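**Onley household log** · 16/01/2019

1/ Sorting out the power strips tonight. They've been living in one drawer since we moved to Vallejo and I can never find the one I want. Everything goes out on the marble top first, then gets checked and put away properly.

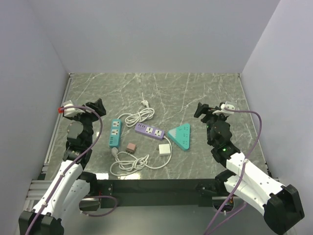
2/ One reply already says to throw out anything older than the couch and buy new. I'd sooner check them first. If the casing is sound and the sockets grip a plug, it stays.

3/ Turquoise goes to the kitchen shelf, for the kettle corner. I'm wiping the casing with a dry cloth only. No spray near the sockets.

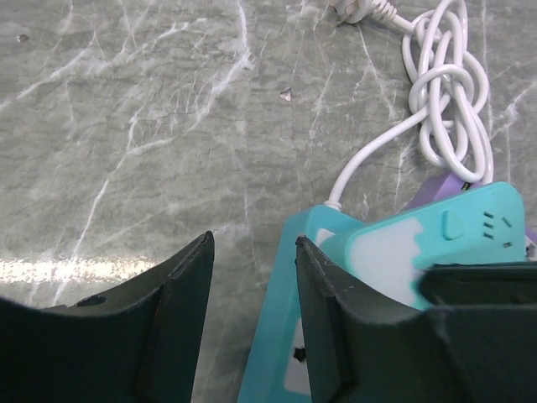 4/ The kitchen shelf is 94 cm wide, so a strip fits along the back with space left for the bread bin. I measured it in April and wrote the number inside the cupboard door.

5/ Purple is for the desk. It has two sockets and four USB ports, so the phone and the Bumby lamp can charge off the same strip and I can put the separate chargers away.

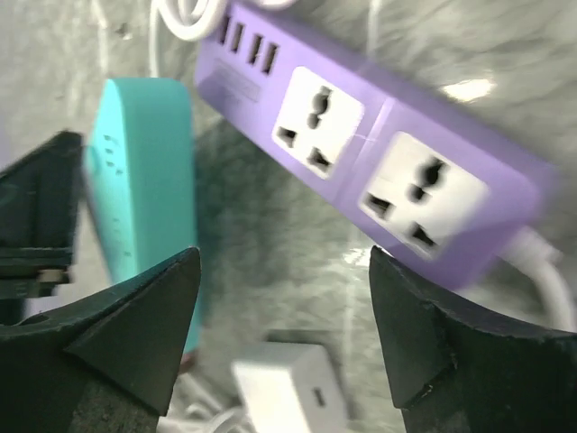 6/ The desk wall outlet is behind the bookcase. I have to pull the bookcase out about 50 cm to reach it, so I'm doing that tomorrow with the books off.

7/ Cords next. I used to wrap them tight around the strip. Now I fold them in long loops and put a Zolum strap on the middle. 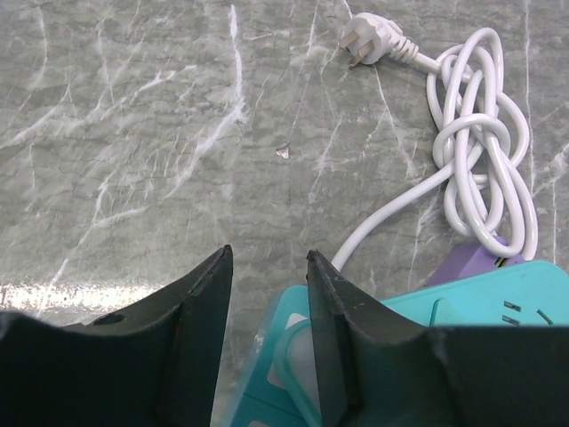 White cord and its plug, on the marble.

8/ Labels go near the plug end, with the room written on in marker. I have 3 straps left and need to buy more before I start on the extension cords in the hall closet.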